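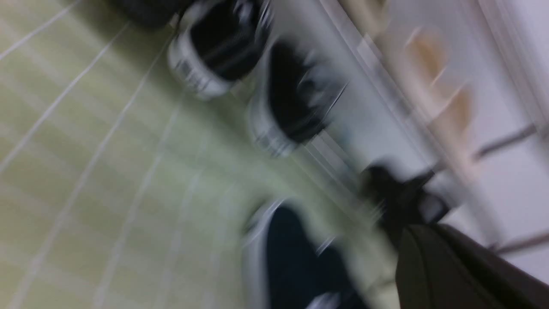 Pale green floor tiles, with a pair of black-and-white trainers by the wall.

To: Stodwood Residents' Information List
Subject: Re: Flooring in shared hallways
Date: August 23, 2026

Dear subscribers,

The Housing Office has received a number of replies to its June message on hallway floors. The passage most often raised is quoted below, followed by our response.

> The Office intends to replace worn flooring in the shared hallways
> of Schwaiger Court and Prudach House. Residents are asked to state
> whether they would prefer tile or sheet flooring. Shoes, mats and
> pushchairs must be kept inside individual flats while work is
> under way on the floor concerned.

The Office received 314 completed forms. A clear majority in both buildings asked for tile. Sheet flooring was preferred mainly on the upper floors of Prudach House, where several households mentioned the noise of footsteps late in the evening. An underlay will therefore be fitted on those floors before any tile is laid.

The contract has been awarded to Totoder, which carried out the stairwell repairs at Schwaiger Court. Work will begin on the ground floor of that building and move upwards. Each landing will be closed for one working day, and notice will be placed on every door affected. Residents who cannot use the rear stairs should contact the Office before their landing is closed, so that other access can be arranged.

Several subscribers asked about cost. The sum set aside for each landing is £3,000, of which £2,000 covers materials. This will be met from the existing repairs fund and no extra charge will be made to tenants or leaseholders.

Questions were also received about cleaning. New grout should not be washed for 10 days. After that, warm water and a mild soap are enough. Bleach and wax polish should not be used in the hallways at any time.

The existing rule on fire safety remains in force in both buildings. Items may not be stored on stairs or in front of exits, whether or not work is taking place.

Replies to this message go to the whole list. Matters concerning a single flat should be sent to the Office directly or handed in at the front desk.

Yours faithfully,

The Housing Office
Stodwood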